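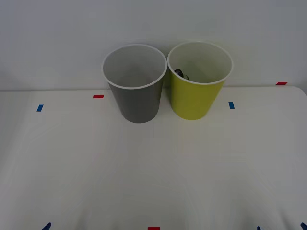 Gray cup and yellow-green cup, back of the white table.

Print this page | E-mail this page

Search: enter keyword Go

Room 6 walk-through: white table, cups and tape marks
Ultine building, Bright side. Done Wednesday, started at 8 in the morning.

I do this list with a coffee in one hand, so forgive the rambling in the comments. The tick is for whoever files it. The comments are for whoever does the room after me, and I've tried to write down the stuff I'd want to know walking in.

1. Tabletop clean, nothing sticky
OK. White tops show every last thing, which I used to complain about and now I kind of love. I went over it with the damp cloth and then the dry one. Please don't use the green scrubby side of the sponge on this table! We did that to the one in the Vidholm room and it has had a dull patch ever since.

2. Front of the table kept clear
OK. The cups belong at the back, and that's where they are. Bags, phones and lunches go on the shelf by the door (mine included, I moved it before I started).

3. Back edge and wall
OK, with a comment. The wall is plain and I'd like it to stay that way, so no sticky notes please. Run a finger along the line where the table meets the wall, all the way across. Crumbs love it back there. I got a little gray fluff out of the left end and that was it.

4. Tape markers stuck down
OK. I pressed every piece flat with my thumb. If a corner is lifting, press it first and see if it holds before you go peeling it off. And if you do have to replace one, use the same color in the same spot! Red for red, blue for blue. The spare rolls are in drawer 2, under the scissors.

5. Cups standing properly
OK. Both upright, side by side, gray on the left and yellow-green on the right. They're close enough that the rims nearly touch. The yellow-green one sits a touch farther back. I was tempted to line them up because I'm fussy like that, but the list says upright and clear of the front, so I left them alone.

6. Cup condition
OK. What I look for is a squashed rim, a soft bottom or a split down the side seam. If you find any of those, it goes in the recycling and you take a fresh one from the Busov carton. Don't try to squeeze a bent one back into shape. I've done it, it leans, and then somebody knocks it over by breathing near it.

7. Cups empty or contents noted
Gray: empty.
Yellow-green: NOT empty. There's a small dark thing in there, over toward the left side just under the rim. It's rounded and has a bit of a shine to it, but most of it is down behind the cup wall and I couldn't tell you what it is. The rule is note it and leave it, so I've noted it and left it. If it's yours, come and get it or put a line in the book. I've marked this one as open.
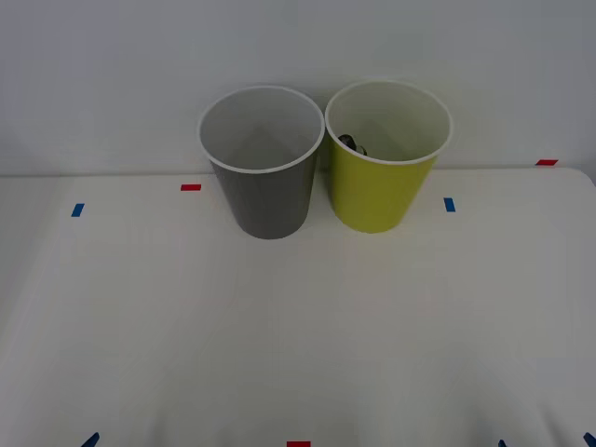

8. Table corners and sheet edges
OK. The far right corner is the rounded one, and I still catch my sweater sleeve there about every time I lean over to wipe, so I always check it for rough spots. Smooth as anything. Nothing to file down, nothing to tape over.

9. Lighting
OK. Lights on full, no flicker. You do get soft shading on the white top, especially toward the front, and last winter I spent a good five minutes trying to wipe it off before the penny dropped. Change your angle before you reach for the spray.

10. Floor under and in front
Needs doing. Swept, but there's a scuff by the left leg that wants the mop and I didn't have the bucket with me. I'll bring it up after lunch if the elevator is behaving.

11. Cable and outlet by the door
OK. Cover is on, nothing plugged in. The tag on the outlet reads 2055, same as on the sheet, so that mix-up from October is finally sorted out.

12. Supplies
Paper cups: fine, carton is still pretty full.
Tape: red is fine, blue is getting thin. I've put it on the order list. Please don't use the blue for labeling lunch boxes, I know it's a cheerful color but it goes so fast.
Cloths: fine, though two of them smell a bit and are in my bag to go home and be washed.

Still open
- Item 7, thing in the yellow-green cup, waiting for an owner
- Item 10, scuff on the floor
- Item 12, blue tape on order

Everything else passed. Next person, please start with item 7 and write down whether the cup has been claimed, even if the answer is no. Pen is on the string. If the pen is gone, there's another one in drawer 2 with the tape.

Print this page | E-mail this page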